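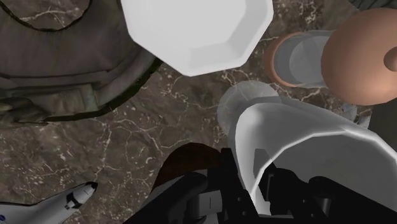

How often should you seal a marble countertop? Once a year is enough for most kitchens, and twice if you cook every day and have small kids.

I've been installing and repairing stone for a living for a while now and I get that question every week, so I'm putting the longer answer in one place.

Sealer does not sit on top like varnish. It soaks in and slows down whatever would soak in after it. Wine, oil and coffee get a slower start, and you get time to wipe them up. It does nothing against scratches.

It also does nothing against acid. Lemon juice, vinegar and tomato sauce react with the stone itself and leave a dull spot. That's called etching. People call me saying the sealer failed and nine times out of ten it's an etch.

The water test: put a spoonful of plain water on the counter in the spot you use most, next to the stove or the sink. Leave it for 5 minutes and wipe it off. If the stone underneath has gone darker, it's time to seal. If it looks the same, wait.

On dark brown stone the test is harder to read. Get down low and look across the surface with a light on the far side. A dark patch shows up better that way.

Also, a lot of what gets sold as brown marble isn't uniform. The light veins and the dark body can take up sealer at different rates. Wipe off the excess everywhere at the same time anyway. Leftover sealer dries to a haze and the haze is a pain to remove.

What you need: a bottle of penetrating sealer made for natural stone, two clean white cotton rags, gloves, a window that opens. White rags so no dye comes off on the counter.

Clean the counter the night before with a stone cleaner and let it dry overnight. Sealing over moisture is the most common mistake I see – the stone looks dry long before it is.

Put the sealer on in sections you can reach without stretching. Let it sit for as long as the label says, no longer. Wipe it off, then buff with the second rag. Second coat if the label calls for one. Then stay off it for the rest of the day.

Cost, since people ask: I paid $70 for the last bottle and it has done 4 kitchens so far. Paying somebody to seal one small counter is usually poor value. Paying somebody to fix etching is often worth it.

Shahab Rezaei, who taught me the trade, never put wax on a kitchen counter and I don't either. It looks great for a few weeks and then every hot mug leaves a ring in it.

For daily cleaning, warm water and a drop of dish soap, then rinse and dry. Skip the all-purpose sprays unless the label says they're safe for marble. Skip anything with "lemon" on it.

Somebody asked about cracks versus veins. Run a fingernail across it. A vein usually feels like nothing. A crack catches the nail. If it catches and it's near the sink cutout, get it looked at before you seal over it.

Another one from my messages: can you seal a honed finish? Yes, same method, but it tends to drink more, so buy a bit extra. Test in a corner first.

I'll do a separate thread on grout in May.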